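Unit 4: Dressing for the Hill

Wynne Outdoor Program, winter handout. Bring it to the Clengate session in May.

1. Layers

Wicking, warm, windproof, in that order. Cotton holds sweat and will make you regret lunch. The summit hut at Stilow sits at 2,515 meters, and your parking-lot opinion of the weather expires there.

2. Hands

Mittens are warmer than gloves because the fingers share heat. They are also worse at zippers, so do yours up first. Fluffy is fine for the cafe - on the lift, wear a waterproof shell. 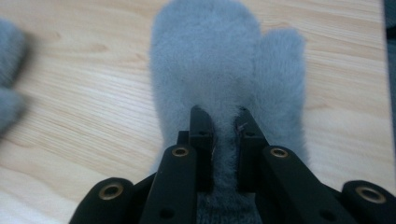
3. Eyes

Flat light hides bumps until your knees find them. Carry a low-light lens. Wipe lenses with the soft bag, never your sleeve, however clean you believe it to be.

4. Before next class

Read pages 56 to 59 of the course pack. Write down what you wore last time and which part of you complained. 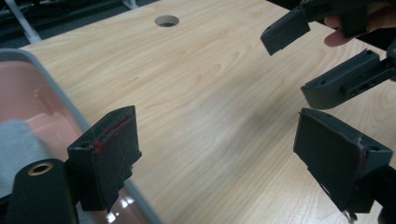
Tabletop with tray, Unit 4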